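The trial license ran until Sunday, and by the time Bushra Usmani opened the simulator there were two days left on it.

Drendent sold the package as a kitchen kit. The buyer received a modeled room, an arm, a gripper and a library of tasks, and was expected to form an opinion. Usmani formed opinions for a living. Porkley paid her by the report, 400 words minimum, with a score out of five at the bottom.

She loaded task 1108. The instruction file was one line long: move bowl from counter to shelf. She set the physics step to the default, started the log and paused the run early to check the joint values against the manual. They matched to the second decimal. She wrote that down.

"Is it any good?" Ruairi Cairns asked from the other desk. He handled the accounts and had never opened a simulator.

"The installer is good."

"And the rest?"

She turned the monitor toward him.

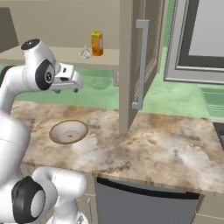

Task 1108, paused. The bowl is on the counter and the gripper is still above and behind it.

Cairns looked for some time. "Somebody put orange juice in."

"It comes with the room."

"Can you drink it?"

"You can collide with it."

He nodded as if this were a feature he might budget for. Then he asked why the floor was green, and she searched the manual. Floor color was covered in an appendix, under surfaces, with no explanation. She noted the page number.

The sales contact at Drendent had promised a reply on grip friction before noon. At four she wrote again. The answer came back in under a minute and quoted her own question in full, followed by a link to the price list. A second message offered an upgrade to the Jalali module, which added drawers.

"What do drawers cost?" Cairns asked.

She told him. He went back to his accounts.

Usmani reread her notes. Installation, clear. Joint reporting, accurate. Support, prompt on the subject of drawers. She had about half a page and no score. The rival product, from Adevance, had taken her a week and earned a three, mostly for its documentation.

She saved the draft, put the cursor back in the console and released the pause.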